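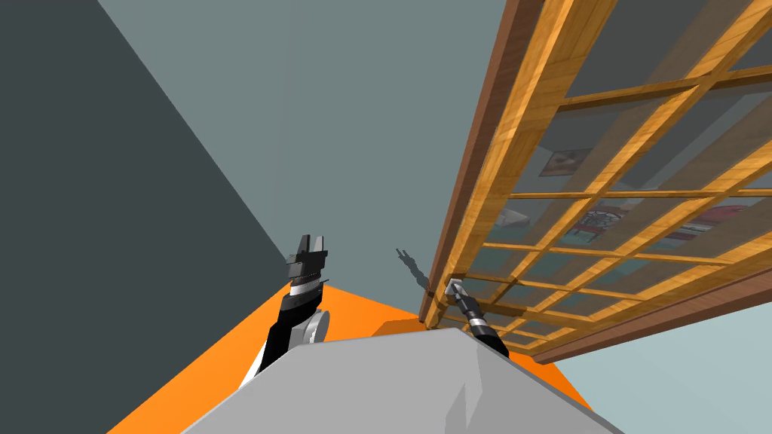

The Sokeo simulated robot at the glazed panel, with the right gripper against the lower corner of the brown frame rail.

The Darkora door fault was a failure in the control software of Sokeo, a two-armed household robot developed by the firm Llorente. It was found in computer simulation during the spring of 2021, in a virtual apartment known to the developers as Buvulwood, and it takes its name from Darkora, the planning program in which the mistake was made. In plain terms, the robot could lose track of where its own hand was while opening a door, and would then go on pushing with full confidence against whatever part of the door or wall it happened to have reached. No person was hurt and no real door was broken, as the fault never left the simulator, but it delayed the first home trials and is still brought up fondly (and sometimes a little wearily) by people who work on robots and doors.

Background

Doors are a good deal harder for robots than most visitors to a lab expect. A person reaching for a handle feels for it, corrects a bad grip without thinking, and steps back as the door swings. A robot has to have each of those small courtesies written down for it somewhere. Llorente built Buvulwood largely so that its robot could practice them as often as it liked, with walls and floors kept very plain and the doors given proper handles, glass and wood grain, the glass being there on purpose to give the vision system something confusing to look at.

Sokeo has an arm on either side of its body, each ending in a gripper with two fingers. For door work one arm does the reaching and the other is kept raised and out of the way, ready to hold the door once it is moving. Darkora decides the order of these motions and tells each arm where to go.

The fault

In a normal attempt, Darkora picked out the handle, brought the gripper up to it, closed the fingers and checked the grip before starting to pull. The check relied on a contact signal, and that was the root of the trouble. The signal reported that the gripper had met something firm. It did not report what the something was. If the fingers landed on a rail of the frame instead of the handle, the program was perfectly satisfied and moved on to the next step, and the arm would lean into solid wood while the robot's record of events said that the door was opening.

A second weakness made the first one worse. Once Darkora believed it had a grip, it stopped looking at the camera pictures until the pull was finished, a choice made early in the project to save computing time. Reflections in the panes had caused a number of false alarms before then, and shutting the cameras out for those few seconds had seemed a sensible and even rather elegant cure.

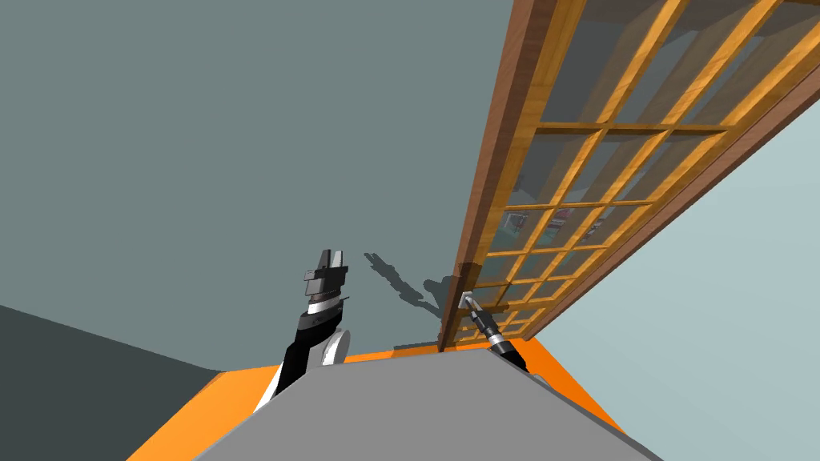 Discovery

The fault came to light in a batch of 432 overnight runs. The summary in the morning was cheerful, with nearly every run marked as a success, and it might well have been filed away if Kilian Stöckli, then a test engineer on the project, had not been in the habit of watching a few replays over his coffee. In one of them the door never moved at all. He went back through the whole batch and found 175 runs in which the robot had claimed an open door and the door was still shut.

His report, dated 4 Jun 2021, recommended that the planned trials in real homes be put off. He pointed out that the simulated arm had no limit on how long it could keep pushing, and that the same behavior beside a real glass door, with a child or a pet on the other side, would be a serious safety matter. Llorente accepted the recommendation the same day.

Correction

The repair was made in two parts. Darkora was changed so that contact alone no longer counted as a grip — the handle also had to turn, and the door had to begin to swing, before the next step could start. The cameras were kept on throughout, with a filter to deal with the reflections. A time limit was added as well, so that an arm meeting steady resistance for 4 seconds would let go and draw back.

The new version was put through 700 runs in July. Some attempts still failed, mostly through missed handles, but in each of those the robot reported the failure correctly and stopped, and the home trials were allowed to go ahead.

Later use

Llorente kept the faulty version of Darkora and uses it in training new test staff, who are given the morning summary first and the replays only afterward. Stöckli has said in talks that he minds the missed handles very little, a robot that knows it has missed being quite easy to live with. The rule that a success must be confirmed by the object being moved, and not by the arm doing the moving, was later carried over to drawers and cupboards in Buvulwood.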